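What to do with all those cables
Notes from the Grorthorpe Neighbourhood Newsletter, November

If your house is anything like mine, there is a drawer (or a box, or in our case a box on top of a drawer) where old cables go to live forever. I opened ours last month looking for a phone charger and came out half an hour later with a printer lead for a printer we gave away when the kids were in primary school. A tangle of cables has a way of settling in, and before long you stop seeing it.
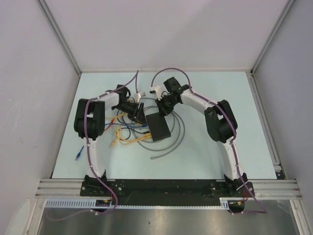
The spring e-waste drop-off

So it's a happy thing that the drop-off is back, and in a better spot this time. The Skistine Hall car park will be open from 9 in the morning until 3 in the afternoon, and you come in off Harahap Street, not the back lane, which got terribly clogged last year and made a few people late for the cricket. Stay in your car if lifting is hard for you and somebody will come to the boot.

Last spring we filled 46 crates, which I still find hard to picture, and 15 of those were nothing but cords and chargers! The recycler, Dulteck, took the lot away the same afternoon and has kindly agreed to do it again.

What they'll take

Computers, laptops, keyboards, phones, tablets, printers, game consoles, radios, and cables of every sort. Small kitchen appliances are fine this year too - toasters, kettles, stick blenders - as long as you've shaken the crumbs out. Televisions are welcome but please ring ahead if yours is one of the big old heavy ones, so there's a trolley waiting.

What they won't

No fridges, no air conditioners, no smoke alarms and no light globes. Loose batteries go in the separate tub by the gate, and we'd be very grateful if you'd put a bit of sticky tape over the ends before you leave home. If a battery has swollen up, please don't pull it out of the device. Tell whoever is at the gate and they'll show you where to put it.

Before you come

Do have a think about what's on your old computer or phone. Copy off the photos you want, sign out of your accounts and do a factory reset if the thing still turns on. I left this until the morning of the last one and spent a rather frantic breakfast moving holiday snaps onto a memory stick, with the toast going cold next to me.

For the cables, a rubber band or a twist tie around each one makes the sorting so much quicker. It's a nice job to do in front of the telly. I also put a paper tag on the ones I'm keeping, saying what they belong to, and I can't tell you how pleased with myself I was about that.

There's no charge for any of it, and no need to book. If it's pouring we'll move under the hall verandah, same entrance, same hours. Tea and a slice will be on the go inside from mid-morning, gold coin if you have one.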